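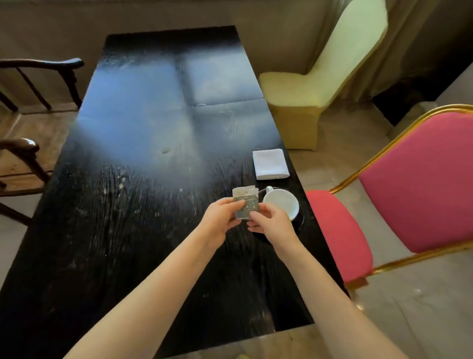 No commentary audio on Skumport match stream, crowd noise is fine

Posted in Streaming and radio

I subscribe to Skumport for the league matches and normally watch through the app on a TV box. Since the June update, the commentary has been missing on most live matches. Crowd noise, the whistle and the stadium announcer all come through. The studio segment before kickoff is normal, then the voices drop out when the feed switches to the ground.

Box is a Görtz, connected by HDMI to a Claltetti soundbar, and the soundbar goes to the TV. Same match on my phone has commentary. Replays of the same match on the box sometimes have it and sometimes don't. I've reinstalled the app, restarted everything and tried a different HDMI cable. Connection is wired and tests at 300 Mbps.

Is this a rights thing with the radio commentary, or is something wrong with my setup? Drondstead play at home next and I would like to have it sorted by then.

touchline_static

backpostheader

Not rights. If it was rights you would lose it on the phone too. Your setup is dropping the center channel.

The live match feed goes out in 5.1 and the studio segment is plain stereo. In the 5.1 mix the commentators are placed almost entirely in the center channel, and the crowd is spread over the other speakers. If the box sends 5.1 and the soundbar handles it as two channels without mixing them down, the center is thrown away and you get exactly what you describe. Stadium announcer survives because the crowd mics pick it up.

On the box:

Settings, Sound, Digital output. It is probably on Auto. Change it to PCM Stereo.
Close the Skumport app fully and reopen it. It only reads the audio setting at launch.
Start a live match or a full replay. Highlights are stereo and won't tell you anything.

If the voices are back, you can leave it there. You lose surround, but on a two-channel bar you weren't getting it. If you want to keep Auto, look in the soundbar menu for an option called Downmix or Dialog and turn it on. Some of the older Claltetti models don't have it.

The replays vary because the 5.1 track is only kept for 9 days. After that they are stereo.

northstand35

Had this last season and just used the radio. Mute the TV and put the local station on. It runs ahead of the stream though – 35 seconds on mine – so you hear the goals early unless you pause the radio to match.

kopite_codec

The PCM setting is right, but check the app first. During a match press Down, then Audio. There are two tracks, Match and Stadium Only. The June update added the second one, and on some boxes it gets picked by default. Select Match and see if it holds for the next game. If it resets every time, you need app build 325 or later, where the selection is saved per profile.

Also try the box straight into the TV with the soundbar out of the chain. If commentary comes back on the TV speakers with Auto still set, the fault is on the soundbar side and you can leave the app alone.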